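**Reseña de material: mando inalámbrico Zulier para consola y ordenador**

Se publica a continuación la valoración del mando inalámbrico Zulier, incorporado en julio al fondo de préstamo de la sala de videojuegos de Cáceres. El modelo examinado es el estándar, en color negro, con cable de carga y receptor USB. Quedan fuera de esta reseña la versión con palancas traseras y el soporte de sobremesa, que se venden por separado.

La evaluación se ha realizado con dos títulos ya disponibles en la sala: *Drosenville*, aventura de plataformas en tercera persona, y *Lukham*, juego de conducción para uno o dos jugadores. Ambos figuran entre los más solicitados y plantean exigencias distintas al periférico.

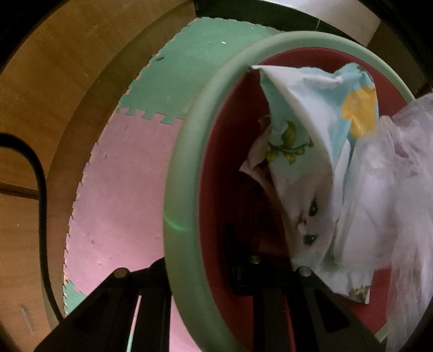

**Área de Ocio Digital y Videojuegos · Sección de Equipamiento**

## Construcción y ergonomía

El mando pesa 200 gramos con la batería instalada. Las empuñaduras tienen un texturado fino que mejora la sujeción durante sesiones prolongadas, aunque retiene suciedad en las ranuras y obliga a una limpieza más frecuente que la del modelo anterior. La carcasa no cruje al presionarla y las uniones están bien rematadas, salvo en la tapa inferior, donde se aprecia una ligera holgura.

Los sticks presentan una resistencia intermedia y vuelven al centro con regularidad. La cruceta es el elemento menos conseguido: las diagonales se activan con demasiada facilidad, y en los menús de *Drosenville* esto provoca selecciones no deseadas. Los botones frontales tienen un recorrido corto y un sonido contenido, aspecto que se valora de forma positiva en una sala compartida.

En manos pequeñas, los gatillos quedan algo alejados. Se recomienda que los usuarios infantiles prueben el mando antes de solicitar el préstamo a domicilio.

## Conexión y compatibilidad

El emparejamiento mediante el receptor USB es inmediato. Por Bluetooth, el proceso exige mantener pulsados dos botones durante seis segundos, y el manual no indica con claridad cuáles son. La hoja plastificada que acompaña a cada unidad de préstamo recoge el procedimiento correcto.

Con el receptor no se ha percibido retardo en ninguno de los dos títulos. Por Bluetooth se aprecia una demora leve en *Lukham*, sobre todo en las correcciones rápidas de volante al salir de las curvas. En *Drosenville* la diferencia carece de importancia práctica.
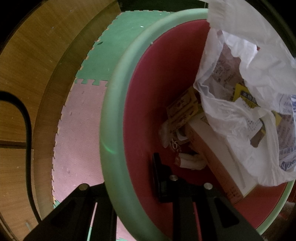

*Última modificación de esta página: 2021-10-21*

## Batería y vibración

La batería tiene una capacidad declarada de 3000 mAh. En la prueba de uso continuado, con la vibración al nivel medio, el mando permaneció encendido 63 horas. Es un resultado muy superior al del material que sustituye y permite cubrir el préstamo de fin de semana sin recarga intermedia. El indicador luminoso, en cambio, resulta poco informativo: solo distingue entre carga suficiente y carga baja, y el segundo aviso llega con escaso margen.

La vibración se regula en tres niveles. El más alto es excesivo para jugar con el mando apoyado en una mesa. *Lukham* aprovecha bien los matices del nivel medio, con respuestas diferenciadas para el asfalto y la grava; *Drosenville* se limita a señalar los golpes y las caídas.

## Programa de configuración

El fabricante ofrece una aplicación de escritorio para reasignar botones y ajustar la zona muerta de los sticks. La traducción al español es irregular y varias opciones permanecen en inglés. Los perfiles se guardan en la memoria del propio mando, por lo que conviene restaurar los valores de fábrica antes de cada devolución. La aplicación solicita la creación de una cuenta, paso que puede omitirse desde la pantalla inicial.

Durante la evaluación se instaló una actualización de firmware. El mando perdió el emparejamiento y hubo que repetirlo, sin otras consecuencias.

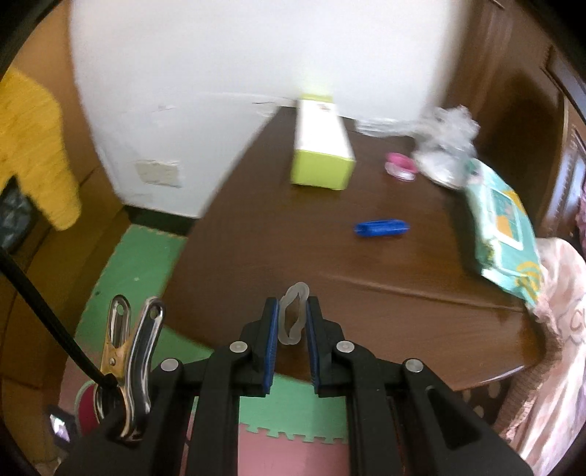
## Valoración y condiciones de préstamo

El mando Zulier se considera adecuado para el uso general de la sala y para el préstamo a domicilio. Se desaconseja para juegos de lucha y para cualquier título que dependa de la cruceta.

- **Aspectos favorables:** autonomía, calidad de los sticks, funcionamiento silencioso.
- **Aspectos mejorables:** cruceta, indicador de carga, manual y traducción de la aplicación.
- **Préstamo:** una unidad por carné, con cable y receptor incluidos.
- **Devolución:** en el mostrador de la sala, con el receptor guardado en su funda.

Las incidencias de funcionamiento deben comunicarse en el momento de la devolución, indicando el número de inventario que figura en la parte posterior del mando.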